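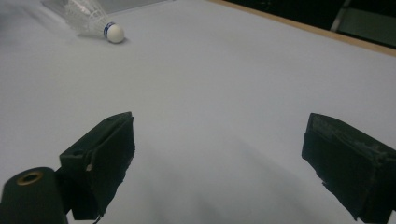 The Zarklow workshop in Dusbridge opened its doors to visitors in August, and I went along with a small group from our club. The tour started at 3 in the afternoon and ran a little over the planned time. Entry was free, but you had to sign up ahead, and the parking is two streets away behind the old bus depot.

Duygu Özkan met us at the door and gave a short talk in the hallway. Zarklow works on teaching robot arms to handle ordinary objects. The part we had come to see was how the teaching material gets made. A person wears a gripper on each hand and does a job with them, and the recordings are used later to train an arm. There was no arm in that part of the tour, which disappointed a couple of people in our group who had read the flyer too quickly.

We were taken in groups of six. The work room is kept dim, with dark curtains on the sides, and it took my eyes a minute to adjust. We were asked to stay off the cables on the floor and to keep our voices down during a take. Berkay Işık explained the routine while his coworker got ready. Each job is short and is done again and again, with the objects put in a new spot every time. He said a good session gives them 300 usable takes. A bad one might give 66, and then they look for the reason.

The objects are everyday things. The shuttlecock was a favorite with our group. Berkay said light objects are harder than heavy ones because they roll off when the fingers come in too fast. Clear plastic is another troublemaker, as the edges are hard to pick out against a pale surface.

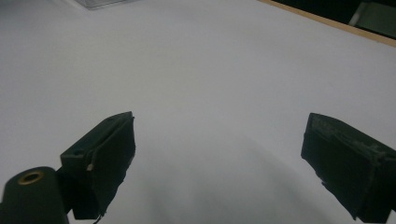
Do the people wearing the grippers need special training?
Most new people spend a morning practicing before their takes are kept, and after that it is mainly a matter of patience.

I got to try on a spare pair in the next room. They were lighter than I expected, but my wrists were tired after a few minutes. You have to slow down and think about where the fingertips are - your own fingers are no help. I dropped a sponge twice and then managed to put it in a bowl.

Back in the work room we watched another round from behind a line of tape.

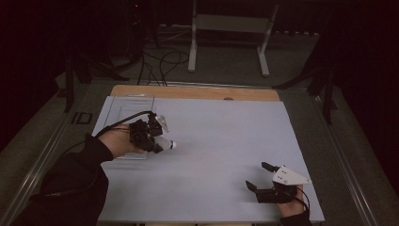 Two hand-held grippers over the board in the work room at Zarklow.

The tour ended with coffee and a question session led by Precious Estrella. Someone asked about pay and hours, and she answered that directly: shifts are short and breaks are fixed. The next open day had no date when we left, but there is a sign-up sheet at the front desk.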